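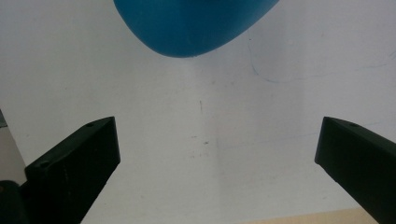

Résidence Druvard - Liste de contrôle des parties communes et des locaux techniques
Visite du 13 juillet, fiche 1027
Référence du bâtiment : bloc B, 36 logements

Remarque avant lecture : « conforme » veut dire que le point a été regardé et ne demande rien. « À suivre » veut dire que le point est acceptable aujourd'hui mais sera revu à la prochaine visite. « À corriger » demande une intervention du syndic.

1. Entrée et hall
Porte principale, fermeture automatique : conforme.
Éclairage du sas : à corriger. Un tube clignote, je l'avais déjà noté la fois dernière.
Tapis encastré : à suivre. Le coin gauche se relève un peu et une personne âgée peut y mettre le pied.
Plan d'évacuation affiché : conforme, mais il est placé derrière la plante. Je prie de déplacer la plante.

2. Escaliers
Main courante : conforme du rez-de-chaussée au quatrième étage.
Nez de marche : à corriger au palier 2, la bande antidérapante est décollée sur 14 cm.
Encombrement : à corriger. Deux poussettes et un vélo sous l'escalier. Le règlement ne permet aucun dépôt à cet endroit, même pour une seule nuit.

3. Extincteurs et désenfumage
Extincteurs des étages : conforme, plombs présents, étiquettes lisibles.
Extincteur du garage : à corriger. Le crochet tient par une seule vis.
Commande de désenfumage : à suivre. La vitre est fendue mais elle reste en place. L'essai n'a pas été fait, il faut la présence de la société Trarnivus.

4. Local chaufferie
Porte coupe-feu : conforme.
Ventilation basse : à corriger, la grille est bouchée par des feuilles et de la poussière.
Vanne d'arrêt du gaz : conforme, accessible. L'étiquette Nulgate est effacée et j'ai récrit le sens de fermeture au feutre, en attendant une vraie plaque.
Traces d'eau au sol : à suivre. Je n'ai pas pu dire d'où elles viennent.

5. Ascenseur
Téléphone de secours : conforme, réponse obtenue au premier appel.
Arrêt à niveau : à suivre, petite différence au troisième étage.
Carnet d'entretien : absent de la machinerie. La société Groen doit le rapporter.

6. Cour et local poubelles
Pavés : conforme, sauf devant le portail où un pavé bouge.
Portail : à suivre, il ferme bien mais avec beaucoup de bruit.
Local poubelles : à corriger. La porte ne se verrouille plus - la gâche est tordue.

Points non vus : la toiture (échelle cadenassée, clé non remise) et la cave 14.

Les corrections des points 2 et 3 sont à faire en premier, avant la fin de juillet. Merci de renvoyer cette fiche signée avec la date des travaux.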